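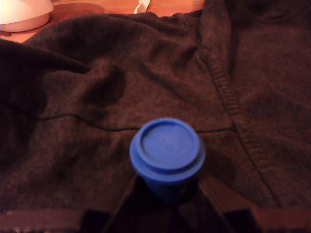 The lost-property desk at the Clondusport ferry terminal used to employ two people and a radio. It still employs two people. The radio is gone, and we now have a robot arm from a firm called Stumino, which picks up whatever passengers leave behind and puts it in the right bin, 90 times out of 100. I am paid to deal with the other ten.

Management promised us the arm would free us for more meaningful work. I had been under the impression that handing a weeping man his hat was fairly meaningful, but I only have a high school diploma. My meaningful work these days is smoothing out sweaters so the gripper won't get confused by a wrinkle.
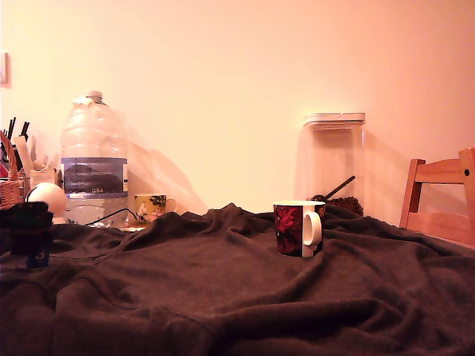

Then there is the vocabulary. A mug used to be a mug. Now it is a "handled item," and when the arm hesitates over one I log a "confidence event," of which I personally have had 50 since breakfast.

I don't hate the thing. My back is better, and it never asks me to cover a shift. But the job has gone quiet, and our raise was spent on its service contract. I'd like that logged as an event too.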